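Workshop tips: bench rules for two-arm robots handling bottles and other small items

Revised 10/25/23 by Maricruz Rosales, Ballden bench group

These rules apply to any table where a two-arm robot picks up household items. They cover setup, running and cleanup. Local safety law and the arm maker's manual come first where they differ.

Before power on

Wipe the tabletop and let it dry fully. Water under a bottle changes how it slides when a finger touches it.

Keep drinks for people off the bench. A test bottle stays a test bottle and goes back on the test shelf at the end of the shift.

Close caps by hand, then tip the bottle over a sink for 12 seconds. Reject any bottle that drips.

Route gripper cables with enough slack for full wrist rotation. A loop that can catch on a finger joint must be tied back. Check the tie again after every 300 cycles.

Starting position

Open both grippers fully before either arm moves toward the item. Hold them on opposite sides, at similar distances, with the item between them.

Stand tall items near the middle of the table. Where a second item is behind the first, enter both in the run sheet, even if only one will be picked up. Fingers that clear the bottle can still hit what is behind it.

Clear plastic reads poorly under strong overhead light. Check the camera view for bright streaks on the sides and turn the lamps down if the outline breaks up. A printed label gives the camera a better edge than bare plastic, so aim the first grip there.

Grip force

Start at the lowest setting and go up one step at a time. Thin bottles buckle in the middle before they slip. A full bottle and a half-empty one need separate settings. Do not copy values between them.

Replace finger tips at 2000 cycles or at the first visible tear.

People at the bench

One person holds the stop button and does nothing else. Hands stay behind the tape line while the arms have power. To move an item, stop the arms, wait for the operator to say "clear," then reach in.

Spills

Stop, cut power at the wall, then wipe. Dry the wrist joints with a lint-free cloth. No compressed air. Log the spill on form 139 and leave the arms off until Taha Zaki or Doaa Fawzy has signed it.

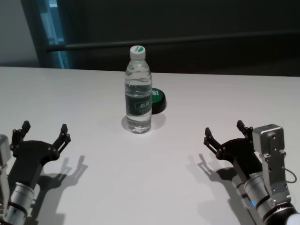 Signed forms go in the binder by the door, newest on top. Run sheets are kept separately, filed by bench and then by item.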